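Jindurmont Guest House: Bedding and Linen Renewal
Progress report to the Lockyer Fund, second period
Saturday, May 18, 2024

Summary

The first report on this grant said that new bedding would cut laundry time, lower replacement costs and make the family rooms more comfortable. One of those three claims can be partly supported so far. The other two cannot, and I would sooner put that on the first page than let it come out at the end of the grant.

What was bought

The house has 34 beds. In March we took delivery of quilted mattress pads for all of them, two per bed, so that one can be in the wash while the other is in use. We also bought fitted sheets from Putov, the supplier named in the application, and kept the existing blankets. The application proposed replacing the blankets as well. I recommended against it and the house agreed. They are mismatched, several are children's prints in loud colors, and a few have been mended at the hem, but they wash well and families staying with us pick them out of the cupboard on purpose. Spending grant money to make them all beige did not seem right.

The pads came on time. The fitted sheets did not. The first cartons were cut for a shallower mattress than ours, and once a pad was underneath, the corners popped off as soon as anyone sat down. Putov accepted the return after some argument and sent deeper ones. Those fit, though they are tight, and the people who make the beds complain about the last corner. I have made up enough of them myself to agree.

Laundry time

The application expected the pads to save laundry time because a spill would stop at the pad and the mattress would not need spot cleaning. This does happen. Mattress cleaning has dropped off sharply and the stain remover we used to buy every month is still on the shelf from winter.

What the application left out is that a quilted pad is a bulky item. It takes up most of a domestic drum and dries slowly, especially along the stitched seams. We moved the work from the mattress to the dryer. Over the period the log shows 987 loads, and the log is not reliable. Two weeks have no entries, and one page seems to record items where it should record loads. I would not quote the figure to anyone outside this report. Anyone who says that laundry time has gone down is guessing, and so is anyone who says it has gone up.

For the next period the log has been reduced to one line per load with the start time. If that is not filled in either, I will propose dropping the measure.

Costs

The line for pads and sheets is spent. Return carriage on the wrong sheets was not in the budget and came to some 500 dollars, which the house has paid from its own funds. We are not asking the Fund to cover it. The claim that replacement costs will fall can't be tested until at least a year of wear has gone by, and the second application should not have promised a result inside six months. I have asked for that sentence to come out of the house's website too.

Condition of the beds

I checked the rooms on the upper floor without notice. Most of the beds were properly made. In 3 of them the pad had been put on sideways, leaving a strip of mattress bare at the foot, and one had no pad at all. The cause is dull: the elastic straps look the same on the long and short sides, and the label is small and sewn underneath. We now put a stitch of red thread in the head end of every pad. It has helped. It should have come from the manufacturer that way.

The training sheet that went with the grant runs to four pages. I doubt it gets read past the first. It is being cut down to a single card for the linen cupboard door: pad on flat, straps under, sheet over, blanket last.
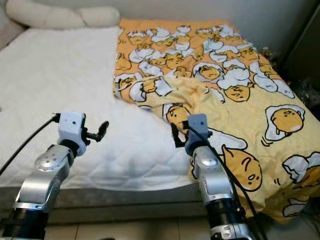 Does the blanket need to come all the way off before the pad is changed?
Take it off completely and put it on a chair. Folding it back to one side seems quicker, but the straps on the far side then get hooked over the blanket or left loose, and the bed has to be done again.

Comfort

Guests were asked to leave a comment card. Very few did, and the ones we have are polite and vague. Two mention that the beds are warm, which could be praise or a complaint. I do not think this supports the word "transformed" as used in the last newsletter. The sister house at Clornham asks its families a direct question on the morning they leave and gets usable answers, so we will copy that.

Next period

The remaining work is small. We will finish marking the spare pads, put up the card, keep the shorter log and ask the departure question. No further purchases are planned. If the pads are still flat and the straps still hold by the end of the year, I will be ready to call them a sensible buy. Lockyer's second payment is tied to evidence of saved hours, and I would ask the Fund to reconsider that condition now, while there is still time to agree on something we can measure.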